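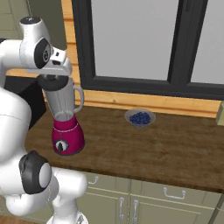 Abelardo Ospina wrote in to say that the old version of this section had you comparing two grippers before you'd checked that either one was mounted straight, and that he lost an afternoon to it. He's right, and I've moved the mounting check up to the front. Sorry, Abelardo!

Section 3. Comparing grippers on the blender task

By now you should have Niklow running and the kitchen scene loading without complaints. If the counter comes up but the arm doesn't, go back to Section 2 and redo the paths. Everything below happens in simulation, so go ahead and make a mess.

I like the blender for a first comparison. The gripper comes down on the lid from above, which sounds easy, but the jar and the base are both right there under it and a small error in height shows up fast. The bowl of blueberries on the same counter is good for later, when you want to know how wide the arm swings on its way out.

You'll be comparing the Waltby (two flat fingers) and the Girneo (two curved ones). Both come with the scene pack.

Checking the mount

1. Open the scene and pause it before anything moves.

2. In the Tool menu pick Waltby, then click Attach. The arm will twitch. Mine always does, and it's fine.

3. Turn on Show Tool Axis. You want the line to come straight out between the fingers. If it leans, click Detach, hit Reset Wrist, and attach again.

4. Save this as your starting pose. I call mine "start_waltby" and I'd suggest something just as boring, so you can find it again next month.

5. Do the whole thing over with the Girneo and save a second pose.

Note: The Girneo is longer than the Waltby, so the two starting poses won't match joint for joint. Match the fingertip height instead. There's a readout for it in the bottom bar, in millimeters, and I set both to 330 above the counter.

Caution: Don't copy the Waltby pose file and rename it for the Girneo. Niklow will load it happily and then drive the fingertips right through the lid.

Running the trials

6. Load the Waltby pose and choose the task called Blender Lid, Top Grasp.

7. Set Trials to 153. Yes, it's an odd number to pick — it's how many lid positions come in the Cárdenas layout file, and this way each one gets used once.

8. Leave Grip Force on Default for this first pass. I know it's tempting to fiddle with it. Please don't yet, or you'll end up comparing two settings instead of two grippers.

9. Press Run and watch the first few at normal speed. Once the approach looks sane you can switch to Fast and go make coffee.

10. When it's done, click Export and give the log a name with the gripper in it.

11. Load the Girneo pose and repeat steps 6 through 10 with the same layout file and the same random seed. The seed box clears itself when you change tools (I've complained about this), so type it back in.

Note: If the run stops early with "tool contact before grasp," a finger touched the jar or its handle on the way down. Raise the approach height a little and start the run over from the first trial. Don't patch two half-runs together.

Reading the logs

12. Open both logs in the Compare tab. The column you care about first is Slip, which tells you how far the lid moved between the fingers after they closed.

13. Sort by Slip, biggest at the top, and play back the worst 3 from each gripper. I get more out of those six clips than I do from the averages.

14. Look at the Handle Side column too. With the Waltby I see more trouble when the jar's handle is turned toward the arm, and I haven't worked out if that's the fingers or my approach path. If you sort it out before I do, write to me.

Caution: A trial counts as a success once the fingers close and hold for 2 seconds. Nothing in that score checks whether the lid has lifted off or the whole jar came along with it. For that you need the Lift task, covered in Section 4.

Keep both pose files and both logs in one folder. Section 4 asks for them by name, and it's picky about spaces.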